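Chapter 7
Why Local Races Get Decided by So Few People

827 shares
11 comments

I lost my first election by 11 votes. It was for a seat on the Jundville town council, I was running against a very nice man named Torben Meinecke, and I was so sure I had it that I'd already bought the cake (lemon, and we ate it anyway). I bring it up because this chapter is about turnout, and I can't think about turnout without thinking about that cake!

When I went back through the numbers that May, what got me wasn't the 11. It was the 700. That was how many people had voted in the whole race, in a town where I could stand outside the grocery store on a busy morning and shake nearly that many hands. Everybody I met had an opinion on the parking rules downtown, and most of them stayed home.

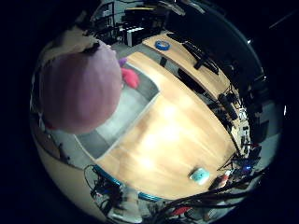

So who does show up for a council race? My campaign manager, Revathi Marar, had a blunt answer: people who voted last time. She'd worked races in Rurnstead before she came to us, and she kept a list of regular voters that she guarded like a family recipe. I thought we should be out finding new people. She thought I should be calling the ones on her list, twice, and I still go back and forth on which of us was right.

Political scientists have spent a lot of time on this argument, and we'll get into their side of it soon. You'll meet two words over and over, so let's get them down now. Turnout is the share of people able to vote who do it. Mobilization is the work of getting them there, which covers phone calls, rides, yard signs and (in my case) a lot of knocking on doors with dogs behind them.

We'll start with the calendar, and what happens when a town moves its local election to the same day as a national one. Rurnstead made that switch and Jundville didn't, so I'll be using the two of them side by side through section 7.1.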